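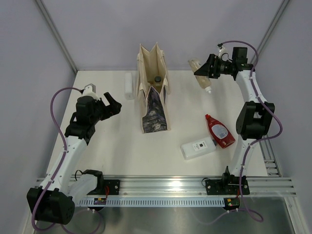
티켓: 3번 하역장 고속 시트셔터 하강 중 정지 / 재상승 반복
상태: 모니터링 중
현장: Haberkorn 물류동, 트럭 출입구 쪽
설비: Voson 고속 시트셔터, 제어반은 Trultilau
접수: Kerstin Kramer
담당: Mattes Hollmann

증상 (접수 내용 그대로)
문이 내려오다가 바닥 조금 위에서 멈추고 다시 올라감. 매번은 아님. 아침에 심하고 점심 지나면 좀 나음. 패널에 E-7 뜸. 리셋하면 한두 번은 정상으로 닫히고 또 같은 증상. 지게차 기사들이 수동으로 열어놓고 쓰는 중이라 안쪽 온도 떨어진다고 함. 빨리 좀 봐주세요.

07:40 Hollmann
전화로 1차 확인. E-7은 하단 안전엣지 신호 이상. 포토센서 렌즈 닦아보라고 함. 닦았는데 동일. 전원 껐다 켜도 동일. 비상정지 버튼은 풀려 있음. 오늘 들어가겠음.

10:15 Hollmann
현장 도착. 카운터 2,303회. 지난 점검 뒤로 리셋된 값이라 전체 사이클은 아님.
- 가이드 레일 좌우: 왼쪽 하부에 비닐 조각 끼어 있음, 제거
- 시트: 찢김 없음. 하단 바 살짝 휨 (지게차가 친 듯? 물어봤는데 다들 모른다고 함)
- 안전엣지 저항값: 문 열림 상태 정상, 내려오면서 값이 튐
- 스파이럴 케이블: 피복 멀쩡해 보임
비닐 빼고 다섯 번 연속 정상. 여섯 번째에 또 E-7. 비닐은 원인 아님.

10:50 Hollmann
커넥터 열어봄. 하단 바 쪽 단자함 안에 물기. 패킹이 한쪽 눌려서 들떠 있음. 말리고 다시 물렸더니 값이 안정됨. 아침에 심한거랑 맞긴 한데 확신은 없음. 임시로 패킹 다시 앉히고 케이블타이로 고정. 새 패킹 차에 없음.

11:20 Kramer
지금은 잘 닫혀요. 근데 2번 문도 가끔 느리게 내려오는데 같이 봐주실 수 있나요?

11:25 Hollmann
2번은 별도 티켓으로 올려주세요. 섞이면 나중에 이력 못 찾음.

13:05 Leonie Hinrichs (부품)
패킹 세트 재고 있음. 하단 단자함은 단품 없고 케이블 포함 어셈블리로만 나옴. 납기 약 7일. 주문 걸까요?

13:10 Hollmann
둘 다요. 패킹만 갈아서 될지 모르겠음.

다음날 06:55 Kramer
또 멈췄습니다. E-7. 이번엔 리셋도 안 먹어요. 트럭 두 대 대기 중. 급합니다

07:05 Krešimir Petek (2차 지원)
로그 받아서 봤음. E-7 누적 132건, 대부분 새벽~오전. 하강 구간 끝쪽에 몰려 있음. 커넥터만의 문제면 위치랑 상관없이 떠야 함. 케이블 내부 단선 의심. 내려올때 케이블이 늘어나면서 끊겼다 붙었다 하는 거. Mattes, 문 중간 높이에서 세우고 케이블 손으로 흔들면서 저항 다시 재줘요. 전원 차단하고.
그리고 안전엣지 점퍼로 우회하지 말 것. 급해도 안 됨. 그 문 밑으로 사람 다님.

07:10 Kramer
그럼 트럭은 어떻게 하죠?

07:12 Petek
문 완전히 올려서 전원 차단, 잠금. 오전은 열린 채로 쓰거나 2번으로 돌리세요. 반쯤 걸친 상태로는 통행 금지.

09:30 Hollmann
재측정함. Krešimir 말이 맞음. 케이블 아래쪽 꺾이는 데 잡고 흔들면 값이 무한대로 감. 겉은 멀쩡한데 속이 나간거. 케이블이 원래보다 짧게 묶여 있어서 끝까지 내려오면 당겨짐. 누가 예전에 클램프 위치를 옮긴 것 같음, 이력에는 없음.
조치:
- 클램프 원위치
- 예비 케이블로 임시 교체 (Naltarero 창고에서 빌려옴, 어셈블리 오면 반납해야 함!!)
- 단자함 패킹 교체
- 하강 리미트 재설정
- 안전엣지 작동 시험: 좌, 중앙, 우 모두 즉시 반전 확인
스무 번 연속 개폐, 에러 없음.

09:45 Volker Haberkorn
비용은 어떻게 됩니까. 어제 고쳤다고 들었는데 출장이 두 번으로 나오나요?

10:00 Hinrichs
같은 티켓이라 출장비 한 번만 청구합니다. 부품은 별도고 견적 메일로 보냈어요. 하단 바 휜 것도 항목에 넣었는데 이건 선택입니다.

10:20 Haberkorn
하단 바는 지금은 보류. 더 휘면 그때 합시다.

10:25 Petek
보류 가능. 단 바닥 밀착이 안 되기 시작하면 바로 연락. 그 상태로 돌리면 엣지 고무부터 상함.

16:40 Kramer
오후 내내 정상. 기사들한테 열어놓고 쓰지 말라고 다시 얘기했어요. 2번 문은 따로 접수했습니다.

남은 일
- 어셈블리 입고되면 정식 교체, 빌린 케이블 반납 (Hollmann)
- 클램프 위치 사진 찍어서 설비 이력에 첨부, 아직 안 함
- 1번, 4번 문도 케이블 당겨지는지 확인. 같은 시기에 설치된 거라 찜찜함
- 아침 첫 가동 때 E-7 뜨는지 Kramer 쪽에서 기록. 뜨면 리셋 전에 패널 화면부터 찍어서 올려주세요
- 교체 끝날 때까지 티켓 열어둠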